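Group notebooks > Drenport bench > Table tasks > July

Print this page | E-mail this page

July, started 8:40 am

Plate task, hand-held grippers, both hands. Carrying on from the bowl task, same folder layout, new prefix. Policy side wants 600 good demos before they train anything. We have over 2 hundred from the bowls but those dont count, different grasp.

Task as written up by Duangkaew people: pick plate off placemat, lift clear, set down on bare table to the right, let go, back off. No sliding. No pushing with the outside of a finger. Left gripper may steady the rim, may not lift.

Settings today
- finger pads: the fuzzy black ones, old smooth pair is in the drawer, do not mix
- sync clap at start of each batch, one clap only
- gripper zero: close fully, hold for a slow breath, open fully. Every batch. I skipped it once in the bowl runs and lost the whole batch, widths were all offset

9:15

First batch of 18 done. Watched them back at double speed. Mostly ok but I am too fast on the close. The pads touch the rim and I'm already lifting, so on the width trace there's no flat part between close and lift. Harkano arm can't do that, it needs time to settle or it'll drag the plate up at a tilt. Slow down. Count one in my head after contact.

Also I'm coming in from the same side every single time. Vary it. Start pose should be different for each demo, hands back to the table edge in between, not hovering.

9:50

Second batch. Better pauses. Approach still a bit samey. Things I noticed while doing it:

Wrist angle matters more than I thought. If I come down steep the lower pad jams against the table before it gets under the rim and I have to wiggle. Wiggle looks awful in the trace and the policy will learn it for sure. Coming in lower, with one pad over the rim and one going under from outside, is cleaner. Have to be gentle, pad compresses.

Left hand drifts. When I concentrate on the right the left one wanders in and just sits there doing nothing. Either use it or park it. An idle gripper near the plate is going to confuse things later – the robot will bring its left arm in for no reason and then we'll spend a week asking why.

10:30

Tracking. Dropped 4 demos out of batch two, pose jumped mid-lift. All of them had quick wrist rolls. Dark plate gives the tracker not much to hold on to when it fills the view, so it's leaning on the mat and the wood grain I guess. Keep the stripes in view on approach. Move the mat to a new angle between batches but dont take it away.

Tried a few with the Zastport teleop rig for comparison, same plate. Painful. Took me several times as long per demo and I can't feel the rim at all, just watching the screen and hoping. On the plus side the joint data is real robot data, no retargeting. Maybe worth a small set for fine tuning at the end. Not today.

11:10

Went through the approach in slow motion to settle the pad placement. Fingers open wide, one either side of the rim, stop, look, then close. Want this position reached and held in every demo from now on, before any closing starts. Left gripper in low over the mat.
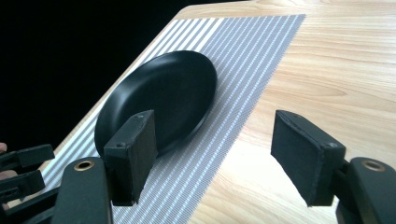

Ratree Chaimongkol read this over before lunch and wrote in the margin that the hold before closing should vary in length, otherwise the policy just learns a timer and closes on schedule whether the rim is between the pads or not. Also wants a few demos where the first approach misses and gets corrected, tagged separately.

Fair. Doing both. Corrections get the suffix _rec and go in their own folder, keep them out of the main count until she has looked at some.

1:20 pm

Batch three with varied holds. Feels odd, hard to be random on purpose. Ended up reading pause lengths off a list taped next to the monitor, short / long / medium, works ok. Pads picking up lint, wiped with tape between demos.

Set-down still the weak part. I let go while the plate is a hair above the wood and it drops with a click. Release has to be after contact. Listen for it, then open slow, then back straight out along the rim and not up, or the top pad catches.

To do
- re-check zero on left gripper, trace looked a bit noisy near full close
- ask Drenport stores about spare pads
- replay a handful on the Harkano before recording more, no point stacking up demos if the release height is wrong
- rename batch one, I typed plaet in the prefix

Share (2) | Comments (4)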